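Chapter 14
Comets and Where They Come From

A comet is a lump of ice, dust and rock that travels around the Sun on a long, stretched path. For most of that path it is dark and very cold. Only when it comes near the Sun does the ice begin to turn to gas, and the gas carries dust away with it. This chapter looks at how comets are built, how their paths are worked out, and what their tails can tell us.
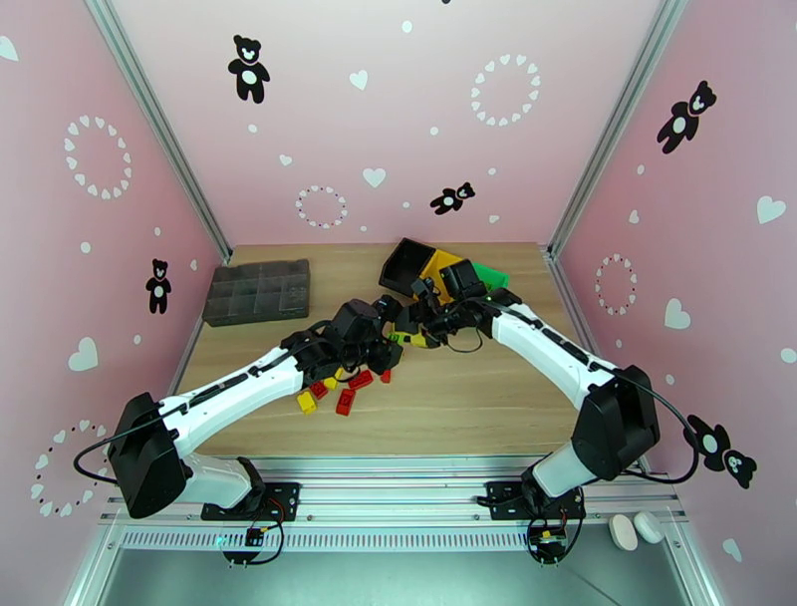 Why does a comet's tail point away from the Sun?

Sunlight and the solar wind push the gas and dust outward. When a comet is heading back out into space, its tail can therefore lie ahead of it.

Many comets have two tails. The gas tail is narrow, bluish and nearly straight. The dust tail is wider and often curved, and it shines by reflected sunlight. You will compare the two in Section 2, using the Hasstead observing notes.

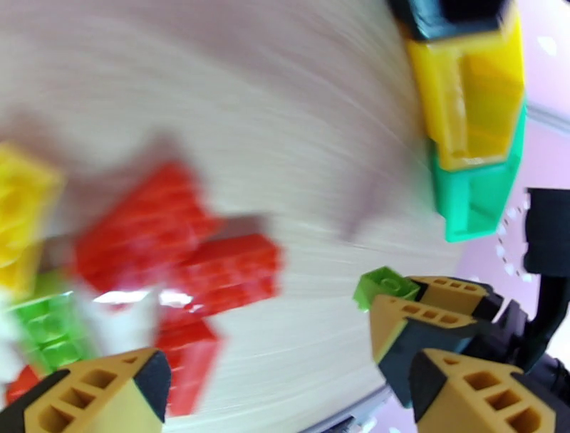 Arnar Baldursdóttir

Astronomers sort comets by the time they take to go once around the Sun. Short-period comets take less than 200 years. Many of them come from a region beyond Neptune called the Kuiper belt. Long-period comets take more than 200 years, and some take millions. They are thought to come from the Oort cloud, a distant shell of icy bodies that has never been seen directly.

The path of a comet is an ellipse with the Sun at one focus. The point closest to the Sun is called perihelion and the farthest point is called aphelion. A comet moves fastest at perihelion and slowest at aphelion, so it spends

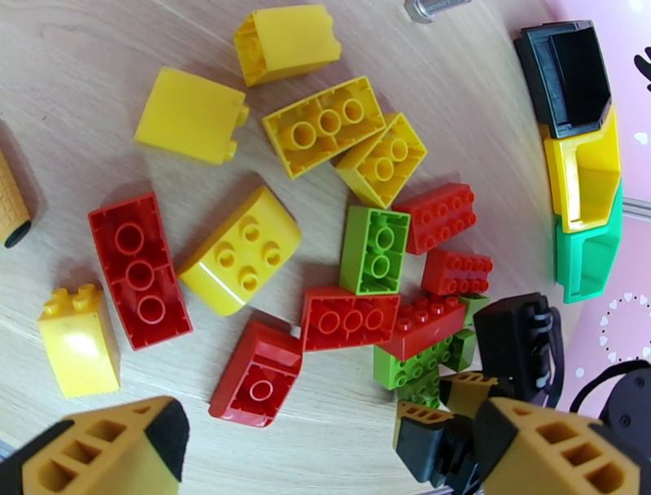
most of each trip far from the Sun, where it is hard to find even with a large telescope. The Grímsdóttir tables at the back of the book list positions for one practice orbit with a period of 88 years. Keep them at hand for the exercises in Section 2.

Before going on, review the terms ellipse, focus and orbital period from the May unit.

Last updated: Fri 11 July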